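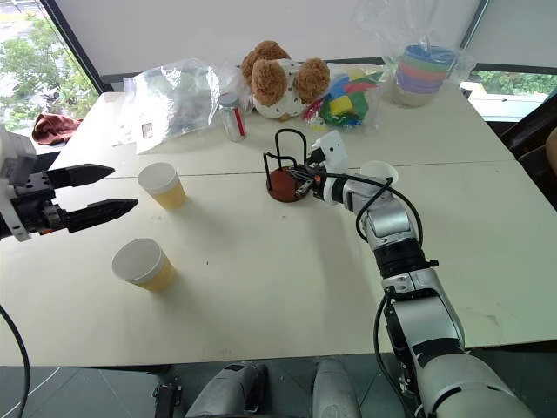
Joana Tavares says visitors ask her the same thing at every open day: can I try it myself? Until now she has had to say no. At the next one, in August, the answer is yes, and we need people to help us get ready for it.

Call for participants: open day at Brolavetti

Brolavetti is opening its robot workshop to the public for one day in August. Before that we will hold practice sessions with people who have never worked with a robot. We are also hiring 3 floor guides for the day itself.

Practice sessions

Each session lasts 57 minutes. You will watch a short demonstration of two arms handling everyday things on a table, such as paper cups and a wire stand. After that you take the controls and work through a few short tasks at your own speed. An operator sits next to you the whole time and can stop the arms at any point.

When you are done, we ask what was clear and what was confusing. We use your answers to rewrite the instructions and to decide which tasks stay in the program. We are not testing you, and there is no score.

You can take part if you are 18 or older and can sit at a table for an hour. You don't need any technical background. If you work with robots for a living, please leave the practice sessions to others and come to the open day.

Participants receive a gift card for the Gruka cafe on the ground floor and a reserved time slot at the open day for themselves and one guest. Sessions run mornings and early evenings through the end of July. There are 87 places.

Floor guides (paid, one day plus training)

Guides meet visitors at the door, take small groups through the workshop, and keep people behind the floor line while the arms are moving. You will also set the tables back up between demonstrations. Pay is $184 for the day. Training takes one afternoon and is paid separately.

We are looking for people who:
speak clearly to a group
are comfortable with children and with long questions
can be on their feet from 9 a.m. to 5 p.m.

Experience in a museum, school or store is useful. Simão Torres will run the training and will be in charge of the floor during the open day.

How to apply

Write to the front desk at Brolavetti, Hevidura Building, second floor, or stop by between 10 a.m. and 4 p.m. Say whether you want a practice session or a guide job. For a session, give us two times that work for you. For a guide job, send a short note about the work you have done and one reference.

The entrance is on the Magalhães side of the building, and there is an elevator. Tell us ahead of time if you need a sign language interpreter or a different chair height.

Guide applications close at the end of June. Session places are filled in the order we receive requests.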